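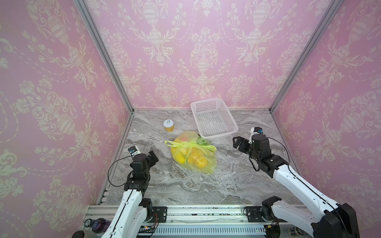

"People think an agreement between two governments is signed and then it simply happens," says the former negotiator, pouring tea for both of us before I have even found my pen. "The signing is one afternoon. The rest of it takes years, and most of it is done by people with a stack of forms and a telephone that keeps ringing."

She spent the better part of her career on what her ministry called mutual acceptance work, and the piece of it she is fondest of is the arrangement that lets veterinary nurses trained in one country take up work in another without starting their studies all over again. She asked me not to use her name, partly out of habit and partly, I suspect, out of a kind of shyness about being given too much credit. She agreed to talk on the condition that I would also mention the clerks, so let me do that right away. There were clerks, and by her account they were splendid.

I had wondered where a thing like this even starts, and I rather expected her to say it started with a minister. She shook her head. "It started with letters," she told me. "We had a drawer of them. Nurses who had moved with a husband or wife, or come home to look after a parent, and who were sweeping the floors in a clinic where they could have been giving the anesthetic. Some of those letters were very angry and some of them were so polite that they were harder to read than the angry ones."

The drawer became a folder, and the folder became a short paper asking for permission to open talks. That permission took longer to get than she would have liked. Three departments had to agree — agriculture, labor and education — and each of them, she says, was perfectly friendly and perfectly sure that one of the others ought to go first.

When the two sides did finally sit down together, the trouble was hours. One country asked its students for 600 hours of supervised practice and the other asked for 540, and for a long while it looked as though the whole thing would founder on the gap. "You would be amazed how much feeling there can be in sixty hours," she said, laughing. "Our side had the longer course and was proud of it. Their side had the shorter course and felt, quite rightly, that they were being talked down to. We had one meeting in May that I still think of with some embarrassment. We broke for lunch early, and I don't believe anyone ate very much of it."

What got them moving again was a junior member of the other delegation, who asked whether anybody had compared what the students did in those hours. They hadn't, at least not line by line. So both sides went away and did it, and when they came back it was plain that the longer course counted time spent on stock keeping and front desk work, and the shorter one left that to the employer. Once the desk work was set aside, the longer course came down to 526 hours with animals and the shorter one stayed where it was.

"So there we were, the proud ones, fourteen hours behind," she said. "I was delighted, though I was careful about showing it in front of my own colleagues."

The text they settled on is short, and she is pleased with that too. It says that each country will accept the other's certificate, that a nurse must show she can work safely in the local language, and that either side may ask for a sample of training records once a year. It leaves the matter of pay alone entirely. I asked whether that had been a hard thing to leave out, and she took her time answering.

"It was the right thing to leave out of that paper," she said at last. "I am less sure we did enough about it anywhere else. A nurse could have her certificate accepted in the morning and be offered a trainee's wage in the afternoon, and there was nothing in our agreement to stop it. I got letters about that as well. I kept those in the same drawer."

Cabinet approval, when it came, was one item on a long list. She was not in the room, of course, and she heard about it from a colleague who put his head around her door and then went straight off to another meeting. There was a cake the following week. It was a lemon cake, and she remembers it as being rather dry, though she had two slices.

Then came the part she had warned me about at the start, the forms and the telephone. Each country had to name an office to receive applications, and each office had to learn to read the other's certificates, which had changed their layout several times over the years. Older ones were handwritten. One college had closed and its records had gone to a regional archive that opened only in the mornings. The clerks made a big binder with a copy of every kind of certificate they had ever come across, and she says that binder did more for the agreement than anything she wrote herself.

I asked what she would tell somebody starting on a similar set of talks today, perhaps for dental assistants or opticians, both of which have been mentioned lately as possible next steps.

"Read the course books before you read the law," she said. "Go and sit in a classroom if they'll let you. I visited a training clinic very late on, and I was ashamed I hadn't gone sooner. I watched a student hold an old spaniel still for a blood sample, talking to him the whole time, and I thought, well, I'd know that for good nursing in any country." She stopped to see whether there was more tea in the pot, and there was a little, so we shared it.

She still hears from one of the first nurses to come through under the arrangement, who now trains students herself and sends a card every winter. There is a review of the agreement coming up, and the two offices have been asked for their views on whether the yearly sample is still needed. My host has not been asked for hers, but she has written them down anyway, two pages on both sides, and when I left she was looking for an envelope.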